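Folding on the bed: a conversation about shirts, creases and hotel rooms

The housekeeper I had come to see had already put the kettle on. She has looked after bedrooms, linen and other people's clothes for most of her working life, first at the Mulleck, a seaside hotel with a great many stairs, and more recently at the Bralard, where she trains the new starters. She asked me not to print her name ("they'll only tease me in the staff room"), so I won't, but I can tell you that she talks with her hands, and that within two minutes of my sitting down she had taken my cardigan off the back of the chair and folded it.

"I can't leave them hanging like that," she said. "It pulls the shoulders out. Sorry, love, carry on."

I had wanted to ask her about folding because I am very bad at it. I live out of a suitcase for a good part of the year, and I arrive everywhere looking as though I have slept in a hedge. Her first question was where I did my folding, and when I admitted that it was mostly in mid-air, with my chin holding the collar, she put her cup down.

"You've got a bed, haven't you? There's a bed in every hotel room in the world, and it's the best table you'll ever have. It's big, it's clean, it's nearly at the right height. Make it first, mind. Pull the duvet flat before you put a single thing on it. If you fold on a lumpy bed you get a lumpy shirt."

The Bralard has 931 beds, if you count the fold-out ones, and she claims to have made every one of them at some time or another. She likes a plain white duvet with a thin dark line of piping, partly because it looks smart and partly because the piping gives you something to work against. "If your line's running straight, your eye has something to go by. If it's wandering all over the place, give the duvet a tug before you start."

Then there is the matter of the collar, on which she could have talked until supper. Most people, she says, begin with the sleeves, which are the bit that flaps about and annoys them, and by the time they get round to the collar it has been squashed sideways and there is no saving it.

"Collar first, always. You take it with two hands, one either side, and you lift it just a little bit off the bed. You're not picking the shirt up, you're only lifting the neck and letting the rest lie there. Then you set it down where you want it, and the front and back will more or less follow. It's like putting a baby down — you look after the head and the rest comes along."
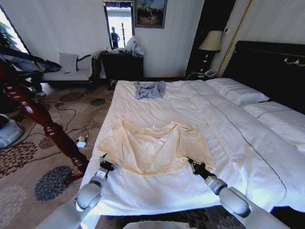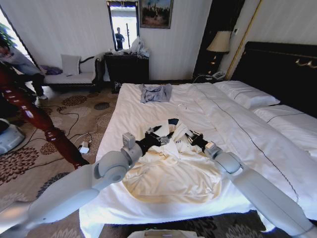
Cream on the near side of the bed, with a folded shirt further up.

I asked about pale clothes in particular, because I had ruined a cream jacket on a trip to Sorken the spring before and was still feeling sore about it. She was kind about this, though she did want to know exactly what I had packed it next to. (A pair of walking boots. She closed her eyes for a moment.)

"Cream shows everything. It shows the crease and it shows the shadow of the crease. So you want as few folds as you can get away with, and you want them soft. Don't press down with the flat of your hand, just stroke it outwards from the middle. And turn the hem up last, when you know how long your case is. I've seen people make a beautiful square and then find it doesn't go in, and they have to bend it in half like a newspaper."

She folds in a set order and keeps finished things well up the bed, out of the way of her elbows, with the one she is working on close to her. It sounds too small a point to mention, but I tried it that same evening and found that my usual trouble had been knocking over what I had already done. Seven shirts is her limit for one pile. After that the bottom one starts to suffer, and you should begin another.

We got on to the rest of the room after a second cup. She has firm views about dressers, which in her experience people treat as a shelf for carrier bags and loose change when there are perfectly good drawers beneath. "I don't mind. It's their room, they've paid for it. But if you've got everything out on top, you'll be packing it in a panic at the end. I tell my daughter to put one bag on there, for the odds and ends, and keep it to that one bag."

And the mirror? She laughed at this, as I had expected something practical about fingerprints. "Oh, I use the mirror for my back. If I can see myself bending over like a question mark, I know I'm standing too far from the bed. Get your knees up against the mattress. You'll fold twice as many before you start to ache."

She learned most of this at the Mulleck, from an older woman who timed the new girls with an egg timer and made them do the same white shirt again and again until the sand ran out. There was a linen room there with about 700 pillowcases in it, and she was shut in with them for the whole of her first November. She says she came out able to fold anything, and that she still dreams about it now and then, quite happily.

Before I left, I asked whether she ever lets things go at home. She thought about it for a good while.

"Socks," she said. "I've a drawer of socks at home you wouldn't believe. I just shut it."

She handed me back my cardigan, still folded. I carried it all the way to the station on my arm like a tray, and it was raining, and I didn't put it on until I was on the train to Moya.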